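Stop Sending Us Your Old Coats

I've been sorting donations at the Balard warehouse for 9 years now, and I'm going to say something that will annoy some very nice people. Please keep your coats. Send money.

I know, I know! Money feels cold. A bag of clothes feels like you did something. But after the floods last October we got 144 pallets of stuff in one week, and it took 200 of us to go through it. High heels. Swimsuits. One lonely ski boot (I looked for the other one, I really did). Meanwhile the people in the shelters needed diapers, phone chargers and a way to pay for gas, and we had to go ask for those separately.

The folks at Unisero hand out prepaid cards instead, and families I've talked to love them. You buy your own kid's shoes, in the right size, at a store down the road that could use the business too. Vitale tried the same thing on a smaller scale and had cards out in eight days.

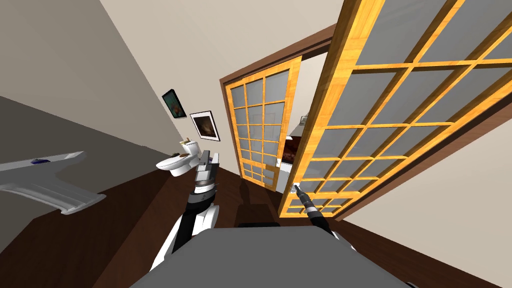 Sliding doors with an orange wood lattice and gray panels, in a computer rendering.

People worry the money gets wasted. Fair enough, ask for the numbers, I would. But trucking and storing a pile of sweaters costs plenty, and half of ours ended up at the Valtton recycling plant anyway. I drove some of it there myself.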